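Padilla Community Language Program
Progress report to the Zalard Fund, 15 August 2024

Dear Ekaette,

Thank you again for your patience while we pulled the numbers together. It has been a full half-year for us, and I'm afraid this letter has grown to match (I did promise Arvid I'd keep it short). The conversation classes, which started up again in April after the long break, have settled into a lovely rhythm, and we have now delivered 1,941 learner hours against the grant.

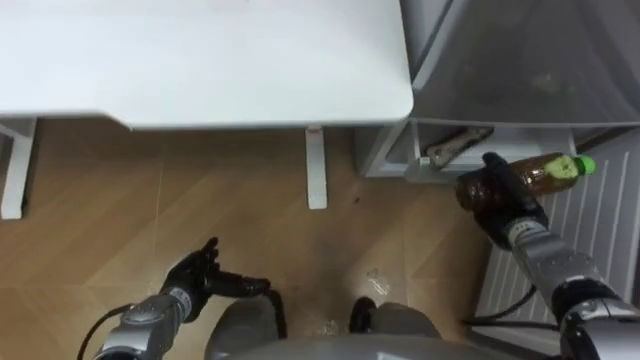 Classes and enrolment

The beginners' group is still the busiest. We split it in two at the start of term, and the quieter learners have come out of themselves since. Radka Babić has rewritten the first four units so they begin with the things people ask us for — ringing the doctor, reading a lease, talking to a child's teacher — and has moved the grammar further back. The intermediate group is smaller than we'd hoped. Several learners found shift work over winter, and we'd like to try an evening session in Nesier if you are comfortable with us using the travel line for it.

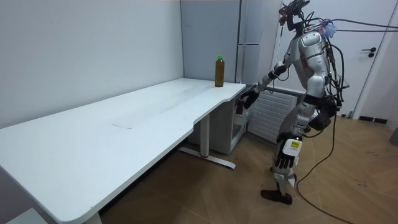 Esben Ravn wrote to us after his second month that he had stopped rehearsing in the car before going into the chemist, and that he would like more listening practice with people who talk fast. We have passed that on to all the tutors, and a few of them have owned up to slowing down too much!

Spending

We have spent $3,852 on tutor fees and $1,792 on printed workbooks, which came from Carton in two deliveries. The second was late and we had to photocopy for a fortnight. The childcare line is hardly touched, and we'd welcome a chat about moving part of it across to tutor training.

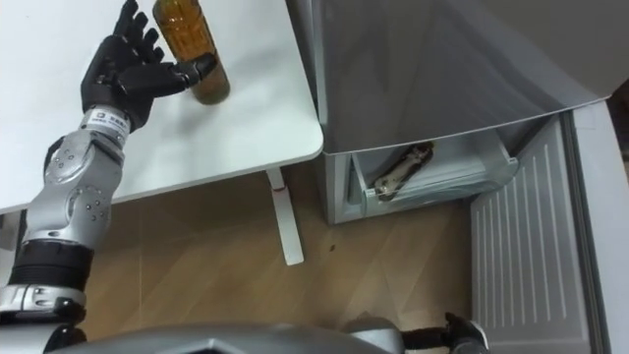

Padilla, winter term

Still to come is the learner survey, which Subbarao Sastry is translating now. I'll send the results on as soon as I have them, along with the revised budget.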